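Progress report to the Flinura Fund
The Otby Talk Radio Corrections Project
25 December 2025

Yes, I know what day it is. The report is due before January and the house is quiet until the cousins show up, so you get me with coffee and a plate of something my aunt calls fudge.

Quick reminder of what you're paying for. Otby has one AM station that still does live political talk every morning, and a lot of people around here get their news from it (I'm one of them, I grew up on it). When a host or a caller says something flat wrong about a ballot measure or a council vote, it goes out over the air and that's the end of it. We listen, we write down the claim, we look it up, and we post what we found on the blog. Then we write to the host and ask for a correction on the air. Left, right, whatever. The host gets our note before the post goes up.

Since the last report we've checked 60 claims. Of those, 40 were accurate or close enough that I wouldn't bother anybody about it, and I want to say that loudly, because the comments section seems to believe we exist to catch people lying. Three we couldn't settle either way. The other 17 were wrong, and we asked for corrections on every one of them.

The biggest batch came from the fight over the Flemis Road annexation. You may remember I was nervous about that one. A caller said the annexation would double everyone's property tax, the host agreed with him, and by lunch it was all over the neighborhood pages. The actual ordinance changes which fire district bills you. It doesn't touch the rate at all! We had the post up the next morning with the ordinance linked, and it's still the most-read thing we've ever put up.
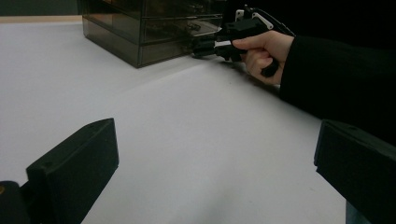
What the station did about it

So, corrections. We got nine read on the air out of the 17 we asked for. I'd hoped for more, and I told you in the proposal I'd hoped for more, so there it is. The morning host has been decent about it — he grumbles, he calls me "the hall monitor," and then he reads the correction. The weekend show hasn't answered a single email. I've tried calling during the show and I've tried a letter with a stamp on it. I'll try again after the holidays.

We also had one of our own to eat. In the post on the school board recall I wrote that the petition had failed. It hadn't, it had been sent back for a signature check, and those are different things. A reader caught it before dinner. I fixed the post, put the correction at the top instead of the bottom, and asked the morning host if he'd like to read ours on the air. He was delighted. He read it twice.

The clergy question

This is where I need some guidance from you. The Sunday program has a segment where local pastors talk about the news, and before the recall it got pretty political. A couple of readers want us to check those too. My feeling is that if a pastor says the board cut the lunch budget, that's a claim and we can look it up. If he says the board has lost its way morally, that's an opinion from a man in a pulpit and I'm leaving it alone. I wrote that up as a draft rule and posted it, and I got 21 comments in a day, a few of them quite rude about religion. I took those down. You can argue with what a preacher says about a budget without making fun of his church, and I'd do the same for anybody's mosque or synagogue or bowling league.

The Shirazi transcription software has been a mixed bag. It's fast, and it does fine with the host, but callers on bad phone lines come out as soup. It turned "council quorum" into "counsel for 'em" all through one episode. I end up relistening to every claim we check, so the hours I told you we'd save haven't shown up yet. We're renewing month to month for now.

Money's on track. The travel line is untouched (there's nowhere to travel to), and I'd like to move it over to records fees. The county charges by the page and the annexation file was a fat one. If you need a formal letter for that, tell me and I'll send it.

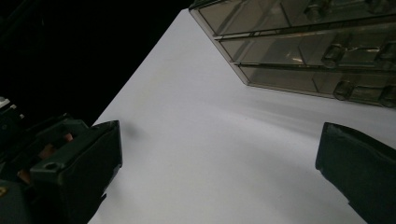 Ulises Maldonado read a draft of this report and thinks I'm going too easy on the station. His note said that nine out of 17 is barely half, that a correction read at the tail end of the hour reaches almost none of the people who heard the mistake, and that we should be publishing the time of day for each one. He's right about the time of day. We'll add it to every post starting in January, along with the hour the original claim went out, so readers can compare the two for themselves.

I don't agree that we should start ranking the hosts, though. He wants a scoreboard. I think a scoreboard gets us screenshots and shouting, and the morning host stops picking up the phone.

Still to come before the next report: another try at the weekend show, a final version of the clergy rule once I've heard from you, and a page listing every correction we've asked for with the answer we got, including no answer. The special election should keep us busy after that. Call me any time except Sunday morning, when I'm listening to the radio.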